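Notas para la charla: conservar el color en prendas teñidas en casa

Empezar sin saludo largo. Vengo de Clondska, donde Liis Raudsepp y yo llevamos 9 años tiñendo lana y lino. Hoy toca hablar solo del fijado.

Decir pronto que el alumbre no sirve igual para todo. En lana, baño lento. En lino, antes hay que pasar tanino. Citar el cuaderno de Vitória Cordeiro.
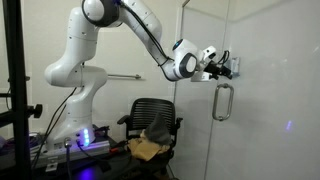

Cuadernos de Lavuvholm, n.º 18, p. 3

De ahí sale la tabla de mordientes. No leerla entera. Insistir en pesar la fibra seca y apuntar el peso.

Pausa. Preguntar quién ha perdido un amarillo al primer lavado. Dejar que respondan dos personas.
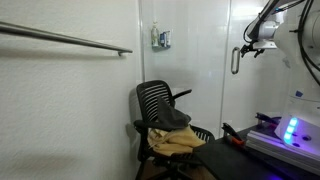
2. Lavado y secado

Jabón neutro, agua templada, sin frotar. Tender a la sombra. Contar lo de la gualda que dejamos en mayo en la ventana de Kotdale.
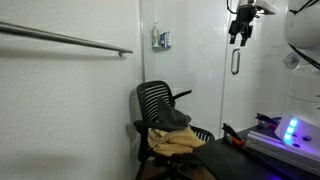 El lino aguantó mejor que la lana, y Liis todavía lo discute. Si queda tiempo, pasar las muestras de Martim por las filas y recogerlas antes del café.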